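Visit to the robot lab at Masbridge

The Drirno group opened its lab in Masbridge to visitors in January 2020. I went mainly to hear about the house rules for arms that work on drawers and cabinet doors. There are four pages of them.

Speed near a handle is capped at 75 mm per second, and visitors stay behind the tape until the operator calls a stop.

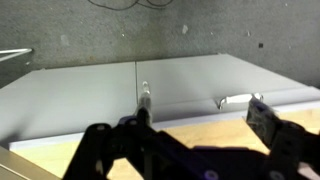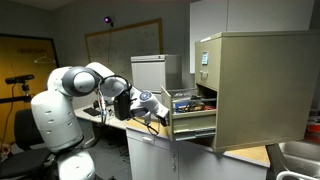 The gripper at work in the lab.

Every run gets a line in the log, including the ones that were stopped. The log had 540 entries when I looked through it. A new operator does 300 supervised runs before working alone, which seemed high to me, but the staff said they had no plans to lower it.

The rules are up for review in July. I asked for a copy and was told to write to the Clarnia office.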